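Clenoleo, guide d'installation
Section 2 : ranger les petites pièces dans le bac transparent

Bon, vous avez déballé la mallette, vous avez lu la section précédente (ou vous l'avez sautée, je vous connais) et vous voilà avec un tas de petites choses qui ne demandent qu'à rouler sous un meuble. On va s'en occuper tout de suite. Je vous propose ma façon de faire, celle que j'ai gardée après pas mal d'essais dans mon atelier, et vous l'adapterez ensuite à votre coin de travail.

Ce qu'il vous faut

Un plan de travail bien plat, un panneau clair à poser dessus, le bac rectangulaire transparent (référence 162 dans la liste des pièces), les petits blocs de mousse, un chiffon doux. Le panneau clair, j'y tiens beaucoup ! Sur un établi en bois brut, je perdais un temps fou à chercher les pièces sombres entre les veines et les taches de colle.

Préparer la surface

1. Débarrassez tout ce qui traîne et passez un coup de chiffon sec.

2. Posez le panneau à plat. Appuyez sur chaque coin : si ça bascule, il y a une miette ou une vis dessous. Chez moi, c'est presque toujours une vis.

3. Si votre établi est bordé de profilés en aluminium, calez le panneau entre les deux sans forcer. Il doit pouvoir ressortir à la main.

4. Gardez de la place à gauche et à droite pour les avant-bras. On croit toujours en avoir assez, et puis on pousse le bac avec la manche...

Note : les rainures des profilés avalent les petites pièces avec une régularité admirable. Un coup de pinceau sec de temps en temps et vous retrouverez des trésors.

Placer le bac

5. Sortez le bac de son film et regardez le fond à contre-jour. Une petite rayure ne gêne pas, une fissure si : dans ce cas, mettez-le de côté et demandez-en un autre.

6. Posez-le directement sur le panneau, dans le sens de la longueur, un petit côté vers vous. J'ai longtemps fait l'inverse, le grand côté face à moi, et je cognais le rebord une fois sur deux. Dans ce sens, la main entre par-dessus et le fond reste bien dégagé.

7. Décalez-le franchement vers la gauche si vous triez de la gauche vers la droite. Le reste du panneau vous servira de zone de tri.

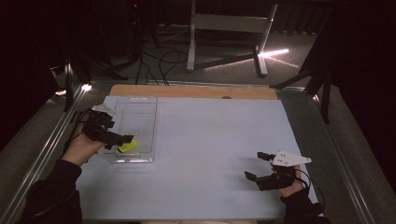

Vusumuzi Nel

L'objet jaune dans un bac transparent, je ne m'en lasse pas : ça se repère du premier coup d'œil, même quand la lumière baisse en fin de journée. Si vous avez le choix de la couleur, prenez-la vive. Passons au remplissage.

Remplir et trier

8. Commencez par une seule pièce, près d'un angle du bac. Vérifiez que vous l'attrapez facilement sans toucher les parois. Si vous accrochez le rebord, déplacez le bac, pas votre chaise (j'ai essayé la chaise, c'est mauvais pour le dos).

9. Ajoutez le reste petit à petit, les blocs les plus gros d'abord. Laissez toujours un peu de fond visible, sinon vous finirez par fouiller, et fouiller abîme la mousse.

10. Pour le tri, sortez une pièce à la fois et posez-la sur la partie libre du panneau. Groupez par taille ou par couleur, comme vous voulez, mais tenez-vous-en à un seul critère par séance. Mon amie Bok-nam Ok trie par taille et moi par couleur, et quand on partage le même bac c'est la pagaille assurée.

11. Une fois le tri fini, remettez chaque groupe dans son sachet et notez le contenu au feutre.

Attention : ne serrez pas les blocs de mousse trop fort. Ils reprennent leur forme si on les pince légèrement, beaucoup moins bien si on les écrase. Une marque qui reste encore le lendemain, c'est une pièce à remplacer.

Attention : pas d'alcool ni de solvant sur le bac ! Le plastique transparent peut blanchir et vous n'y verrez plus rien. De l'eau tiède, une goutte de liquide vaisselle, un séchage à l'air libre, et c'est tout.

Si ça coince

Le bac glisse sur le panneau : essuyez le dessous, il y a sûrement de la poussière. Si ça continue, deux petits points de pâte adhésive suffisent largement.

Vous voyez des reflets sur les parois : tournez légèrement la lampe, ou reculez-la. Une lumière qui vient du dessus me convient mieux que celle de la fenêtre, surtout le matin.

Il vous manque une pièce : regardez d'abord sous le panneau, puis dans les rainures, puis dans vos revers de manche (si, si). Pour commander un sachet complet, indiquez la référence 2349 sur le bon placé à la fin du guide.

La section 3 est consacrée aux couvercles et à l'empilage des bacs.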